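Hernedden women's basketball, thread on last night's loss to Mirkar. I was in the building for all of it, so this is long.

Final was 61-59. Hernedden led by 7 at the half and by 2 going into the last minute. Mirkar scored the last four points of the game, all at the foul line.

First half was the best defense this team has played since the break. They switched every screen above the arc and kept Mirkar's center from catching the ball where she likes it. She had 2 points at halftime.

Evangelia Antoniadis picked up her third foul 30 seconds into the third quarter. It was a reach, 40 feet from the basket, with the shot clock still in double figures. She sat until the fourth.

Mirkar went straight inside once she was out. Same play four times in a row, high pass over the top, layup or foul. Hernedden tried a 2-3 zone for a few possessions and gave up two corner threes out of it.

I would have put her back in earlier. A starter with three fouls can play part of the third quarter. By the time she checked in, the lead was gone and Mirkar's bench was on its feet.

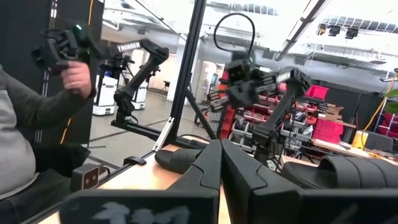 Dionysis Bakalis disagrees with me on this: You sit her. If she gets number four in the third you don't have her at the end, and she made the two baskets that put them back in front. The problem was the turnovers, same as last month.

Fair point on the turnovers. Hernedden had five in the fourth quarter. Three were the same pass, the one from the wing back to the top against pressure. Mirkar had clearly seen it on film.

I still think the minutes matter. She was on the floor for most of the first half and the team was up 7. She was off for most of the third and they lost the quarter by 9.

The last possession. Down 2, side out of bounds, enough time for one good look. They ran a handoff for the point guard going left, Mirkar jumped it, and she had to throw up a runner from 12 feet with a hand in her face. Short.

No complaint about the officials from me. The block call with a minute left could have gone either way - Hernedden got the same call in the second quarter and people near me were fine with it then.

Free throws were 11 of 19. You lose by 2 and leave eight at the line, that's most of the story. They were good from the line in May at the spring tournament with nearly the same group, so I don't know what changed.

One good sign was the bench. The two freshmen played the last part of the third together and didn't back down from anyone. One of them took a charge from a player who had 30 pounds on her.

Attendance was announced at 252. It was loud for that number, mostly the Mirkar side by the end.

Next game is at Jang, who press for the full 40 minutes. If the pass back to the top isn't fixed by then it will be a long night. I'll be there and will post from the gym if the signal holds up.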